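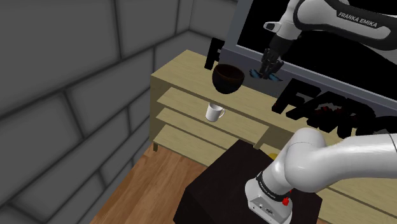 Rutport Robotics Forum > Simulation > Faults and Odd Behavior

Gripper snaps shut on its own after a scene reset

tallow_and_tin
Hello all, and sorry in advance for the length of this, I've been staring at logs since breakfast and I need to tell somebody. I'm running the shelf scene in Flurkoneck with a Franka arm and the black two-finger gripper, driven through the Rernska controller. Most of the time it's lovely. But on some episodes, right after a reset and before my policy has sent anything at all, the gripper slams shut at full force. If the arm happened to spawn close to something, that something goes flying. Yesterday the bowl left the room through the wall!

I ran 2,000 episodes overnight and got 33 of these. That sounds small, I know, but we're supposed to move this controller onto the real arm in December, and I don't want to be the person with a hand near the fingers when it happens. Has anyone seen this before?

marshlight
Oh, I feel for you, I lost most of a spring to something like this. My money is on contact stiffness. If a fingertip starts even slightly inside another object, the solver pushes them apart as hard as it can, and on a replay that can look exactly like the gripper moving by itself. Try halving your time step and see if the number drops. Also check how the smaller objects are set up – thin ones are the worst for this.

oldgearbox
I don't agree with marshlight on this one, with respect. A contact blowup throws the fingers apart or shakes them. It doesn't close them neatly. "Slams shut at full force" sounds to me like a command, and I'd want to know who sent it. Could you log the gripper target for the first few steps after a reset, along with the position?

tallow_and_tin
Thank you both, that's very kind. I tried the smaller time step first because it was easy, and the count did go down, but it didn't go away. I'm setting up the logging now. In the meantime I pulled up the butterfly task, which seems to get hit more often than the mug or the bowl.

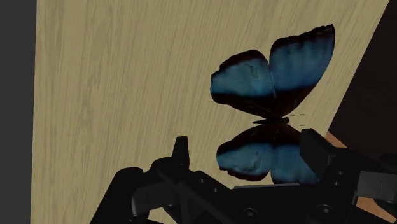 Butterfly task, fingers apart, blue butterfly on the wood board.

marshlight
Well, there's your thin object! I'd look very hard at the collision shape on those wings. If it was generated automatically it may be a good deal thicker than what gets drawn, and then the fingers are in contact long before you'd think so from looking at it. I still say the count dropping with the time step is a point for my side.

oldgearbox
It's a point, I'll give you that. But a smaller step also changes how many controller ticks land before the first policy action, so it would move the number under my theory too. Let's wait for the log before either of us gets too proud.

tallow_and_tin
Log is in, and I had to make a fresh pot of coffee before I believed it. On every bad episode there's a close command at step 6, and it matches the last command of the episode before, down to the force value. On the good episodes the buffer is empty. So the reset puts the arm and the objects back where they belong, but Rernska sometimes keeps the old gripper target and sends it once more. The butterfly task comes up more often because its episodes nearly always end with the gripper told to close.

oldgearbox
That's the one. Clear the target yourself inside the reset and hold the gripper at its measured position until the first real action arrives. And please don't take this anywhere near hardware until it's been through another long run. On the real arm, a restart after an emergency stop could very well go through the same code.

shehu_bench
Jumping in from the Shehu project, we use the same controller on a real cell. We had a close on restart 14 weeks ago and put it down to an operator pressing the wrong thing. I'm now feeling rather bad about that and will be going back through our records tonight. Our rule ever since has been that everyone stays outside the guard until the gripper has been opened and closed once on purpose, and I'd suggest you borrow it.

marshlight
I'll happily give up on stiffness as the cause of the slam. I won't give up on the bowl, though. A bowl shouldn't go through a block wall no matter how hard you squeeze it, and a smaller step or continuous collision checking would help you there. Two bugs, in my opinion – and I'd file them separately.

tallow_and_tin
Fair enough, I'll file both. I've put the clear into the reset and started another overnight run with the same seeds, so the bad episodes should come around again if the fix isn't right. I'll post the numbers in the morning, and shehu_bench, I'd love to hear what you find in your records.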